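Sesham Screen Bios — a small data card

Hi! I'm Soo-ah Hyun, and I keep this collection of short actor and actress bios in my spare time. It started in March as a list of people from shows I was binge-watching, and then Ah-rin Sung sent me her own list and it got a lot bigger.

What's in it

There are 300 bios in one file, bios.csv. Every row has a stage name, birth name, birth date, hometown, marital status, best-known roles and a link to where I read it. If I couldn't find a birth date, the field is blank — please don't fill it in with a guess from a fan page!

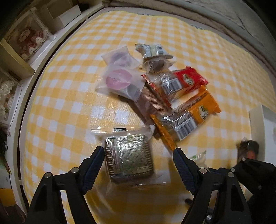 Ages aren't stored anywhere. I used to type them in by hand and they went stale every time somebody had a birthday, so now the script ages.py works them out when you run it. Height is gone too (I had 2 different numbers for almost everybody).

Known problems

Marital status is the weakest column by far. 19 rows come from gossip sites and are marked "unsure". Another 40 have a hometown but no country, mostly from Ah-rin's half, and she's going through them. Stage names with accents can look scrambled if you open the file in an old spreadsheet program. 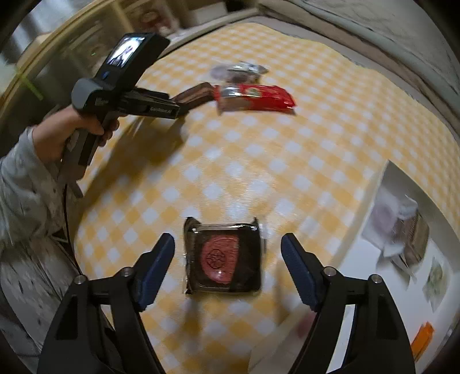
Small wrapped item on a yellow-and-white checkered tablecloth.

Using it

Take it, change it, put it on your fan site. A link back is nice. Please leave out anything about people's kids — I don't collect it and I won't merge it.

Last updated Mon 30 August. Fixes go in corrections.txt, one per line, with a link.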